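Gerora open day, a long one
Posted May 27, 2024

I'd been meaning to get over to Gerora for ages. It's the shared workshop behind the old carpet place in Kobori, two bus rides from me, and I'd somehow missed the last three open days, one through flu and two through plain forgetfulness. This time I'd written it on the back of my hand. A few people on the forum asked for a write-up, so here goes, and sorry in advance for the length!

The front room is what you'd expect if you've been in one of these places. Laser cutter under a home-made hood, printers along the wall, a lathe that weighs more than my car and came out of a school. There was a queue for the laser (key rings, children, say no more) so I had a quick nose at the wood store and then followed the smell of coffee to the kitchen, and that's where I stayed for most of the afternoon.

The kitchen is where Prikusus lives. Prikusus is the arm. It started as an evening project last September, when a handful of members decided they were bored of arms that wave at you from a desk and wanted one that could put things away in a kitchen. The build is properly shared. One person does the metalwork, two or three do the code and argue about it, and whoever is in gets roped in to reset the worktop between runs. I was in, so I got roped in. I must have put the same bits back on the same bit of table for the better part of an hour and I had a lovely time.

They keep a costs sheet taped inside a cupboard door and they're very open about it. Total so far is £1629, and £423 of that went on motors they no longer use. The first set were fine until the arm was stretched right out and then they'd sag, slowly, like someone falling asleep on a train. The replacements came second-hand from a packaging firm that was closing a line. I asked if they'd have bought those first, knowing what they know, and got a very long look and the offer of a biscuit. 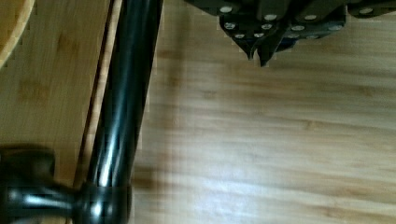 The gripper has been through more versions than the rest put together. Early ones were printed, and they flexed, so you'd ask for a light squeeze and get either nothing or a good hard pinch. After that they moved to cut metal plate, bolted up in layers, and the maker was very keen to tell me it can be taken down and put back together on the bench with one driver. I've built enough things that needed four different hex keys and a bad word to appreciate that. The pointy fingers divided opinion. They're great for getting under the edge of something thin and not much use for anything fat and round, and there's a box of rubbery alternatives on the shelf waiting for someone to have a free weekend.

What surprised me was how much of the talk was about heights. I'd assumed the difficulty would be in recognising things, and there's a bit of that, but mostly they were fussing over where the surface is. A board is a step up from the table. A drawer has a floor that's lower than you think. If the arm believes the worktop is a centimetre below where it really is, it drives the fingers into it, and there are some dents I was asked not to photograph. They now run a touch-down routine at the start of each session, very slow, with a hand hovering over the stop button. It takes ages and everyone wanders off to make tea, apart from the hand.

I had a go on the controls too. You move a small arm and the big one follows, a fraction late, and that fraction is murder. I kept correcting for something it was about to do anyway. I was told most people settle down after 30 minutes or so of practice, and I'd had perhaps five, with a small boy next to me sighing loudly at my technique. He was much better than me. He was better than some of the members too, going by their faces.

The way they learn a task is to have people do it over and over with the small arm, save the lot, and train on that. Their target is 200 decent runs per task before they bother training anything. "Decent" is the sticking point. Half the code arguments I overheard were about whether a run where you fumble and then recover should be kept or binned. One camp says keep them, as the arm will fumble too and needs to know what to do next. The other camp says it'll learn to fumble. I'm with the first lot but I've no evidence at all, so feel free to ignore me.

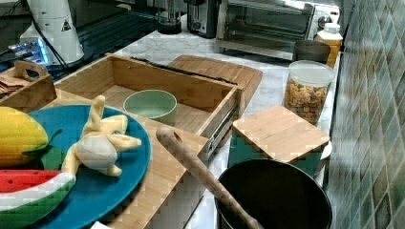
Tidying sounds like an easy job to hand over, doesn't it? Then you try to write down what tidy means and it gets slippery. Does the bowl belong in the drawer, or on the side? Is a lid that's on but crooked on, or off? They've a printed list of rules by the door and it had fresh biro on it when I left. Toy food does duty for the real stuff, and I'm told that came in after an unhappy episode with a tomato. The corn looks simple enough, good solid thing to grab, but the peeled banana with its flaps going off in all directions struck me as downright mean. Which bit would you go for? I asked three people and got the fruit in the middle, any flap you like, and "depends on the day". The long spoon in the pot is another one I'd have dreaded, all that handle sticking out to be knocked by an elbow.

I did ask about safety, as there were kids in and out. The arm is slowed right down on open days, somebody is always on the stop, and visitors stay behind a strip of tape on the floor unless invited over. Seemed sensible. I'd have liked a bigger sign about the tape – I was over it twice before I noticed it.

Quick word on the other project in there, Mimoso, a pen plotter that draws on mugs. It was in bits when I arrived and in slightly different bits when I left. The drawings pinned up next to it were gorgeous, very fine line stuff, ferns mostly. I'd go back for that alone. If you're the person who was working on it, I'm the one who asked about the pen lift and then lost your link.

Practical stuff. Getting there from the station is easy enough, turn left at the carpet place and go down the side, the entrance is the green door and not the one with the bell. There's a step at the front and a ramp round the back, and you need to ring ahead for the ramp gate. Cash only for the cake. Coffee was by donation and better than mine.

Next open day is pencilled in for September, no date up yet. The plan is to have Prikusus clear a whole worktop by itself by then, start to finish, and I've got a slice of cake riding on it with one of the members. I bet against. Also if anyone has a spare motor bracket in the larger size they're after two, drop them a line through the workshop page.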